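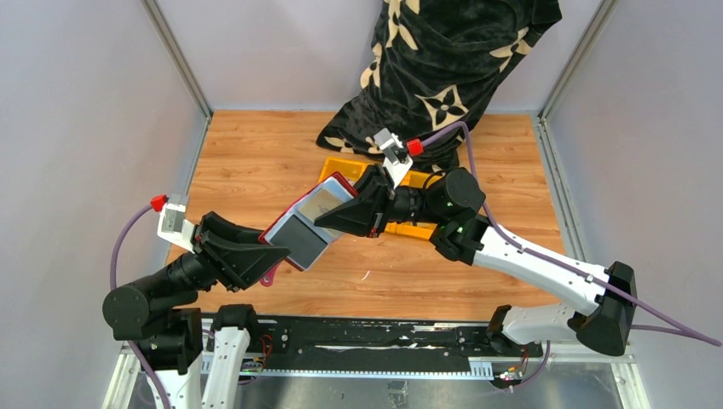 Both arms on the tablet in its red case, with the yellow tray under the right one.

I promised a longer text on the Vatia two-arm kit, and I have finally enough notes to write it. Stolance sells it as a complete set: two arms, the grippers, two wrist cameras, the rail and the software. I paid for mine with my own money, so nothing in this post is sponsored.

First the delivery. My order was confirmed on 2/7/24 and the last box arrived in June. The shop was polite in every email, but the emails did not say much. If you need the kit for a course with a fixed start, please order very early.

The assembly took me 8 evenings. The manual is printed in small letters and the drawings are good, except the page for the rail, where two steps are in the wrong order. I mounted the right base, then had to take it off again to get the cable through. The screws are of decent quality and there were spare ones in the bag. The walls and the metal posts I bought separately from Coetzee, because the Stolance enclosure was sold out.

Now to the work itself. I wanted tasks where one arm alone has a hard time, and a tablet is a nice candidate. It is flat, it is wide, and it is heavy enough that a single gripper holds it badly when the grip is far from the middle. With one gripper on each end it is a different matter. The flat fingers have a good surface for this kind of object, and a case with a rim gives them something to press on. I would not try it with a naked tablet, at least in the first weeks.

My routine is simple: take the tablet from the floor, lift it with both arms, turn it a little, put it down again. I repeated this 25 times with the factory settings and it was dropped 4 times. Then I made the closing of the left gripper slower, and after this I had no drop in the next 25. I was quite proud, I admit it.

What I like less is the cables. The camera cable makes a big loop at the side of each arm, and when the arm turns far, I always look at the loop and not at the task. Stolance includes clips, but they are too small for this cable. The circuit boards sit open near the rail as well. For a kit at this price I would expect a cover.

The software is okay. It starts fast and the camera view is clear, but the error messages are only numbers, and the list of numbers is in a separate file which you must download. I printed it and keep it on the wall.

I also looked at the Bongate set before I bought. It costs 800 dollars less, but it comes without wrist cameras and the arms have a shorter reach. For lifting small blocks it would be enough. For wide things I think the Vatia is the better choice — if you have the patience for the waiting time.

Next I want to try folding fabric, which everybody tells me is much harder. If somebody has good gripper settings for thick cloth, please write them in the comments.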